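4.3 Screening wrist frames for motion blur

The Dilutero method trains the grasp policy only on wrist frames in which the streaking can be explained by the arm's own motion. This section covers setting up the screening pass on a Clandier wrist camera and checking that the blur labels are usable. Finish section 4.2 (camera mounting and finger clearance) first.

Before you start

The arm must be homed and the work surface cleared of anything taller than the fingers are long. Room lights should be on and left alone for the whole run. Changing them partway through will shift the exposure, and the streak lengths from the two halves can't be compared.

You need one session folder with at least 50 approach moves recorded. Fewer will run, but the fit is poor and the program prints a warning.

CAUTION: Keep hands out of the work area while the arm is enabled. The approach moves in step 3 are made at full travel speed, and the arm does not slow down near the surface.

Procedure

1. Open the Hirotine console and load the session folder. Wait for the frame index to finish building.

2. Set the exposure to 14 milliseconds and lock it. Turn auto gain off. If the console shows "gain: follow" after you save, the lock did not take. Save again.

3. Run the approach set. The arm moves toward the surface along the camera axis, stops, and backs away. Do not pause the set. A paused move is written to disk with a gap in the joint log and has to be deleted by hand.

4. Open the frame viewer and find a frame with strong radial streaks. On a speckled surface each speckle draws out into a short dash, and the dashes point away from one spot. That spot is the center of expansion, and it marks the direction of travel as the camera sees it. It does not have to fall in the middle of the picture. The fingers move with the camera, so their edges and grip texture should stay much sharper than the surface.

In the sample frame, the streaks spread from a point near the center-left. The grip pattern on the right finger can still be read clearly while the gray surface is heavily smeared, and the rim of the tape roll at lower left is soft.

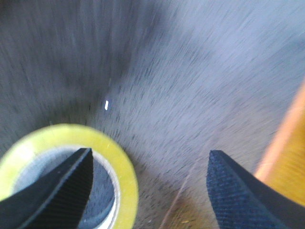 5. Click the center of expansion. The console draws the predicted streak field over the frame. Compare it with the dashes in at least two corners.

6. If the overlay matches, press Accept. If it is rotated or shifted, go back to section 4.2 and redo the mount calibration. Do not drag the overlay to fit, even though the console allows it.

7. Draw the finger mask. Follow the outline of both fingers and include the smooth outer sides. Pixels inside the mask are left out of the blur estimate.

8. Start the screening pass. Each frame gets a label of sharp, ego-blur or unexplained. Only the first two go to training.

Note: Small bright marks on the surface can throw off the estimate when they saturate. The program skips spots under 30 pixels in area. Larger ones need to be masked or wiped off the surface before you record.

Note: Objects at the border of the view are often out of focus as well as blurred by motion. The label applies to the whole frame, so a soft object at one side does not reject it.

Checking the result

Open the report and look at the unexplained count first. In our reference session, 147 frames were marked unexplained, and most of them came from moves where an object was touched and slid. Those labels are correct and should be left as they are. If unexplained frames turn up in free travel, before any contact, suspect the clock offset between the camera and the joint log.

To correct the offset, open Timing, choose Refit, and run step 8 again. The approach set does not need to be recorded a second time.

Sessions from the Đàm test cell use an older joint log format. Convert them with the import tool before step 1. The converter keeps the original files and writes the new ones to a folder called "converted" next to them.

Go on to section 4.4 to export the labeled frames.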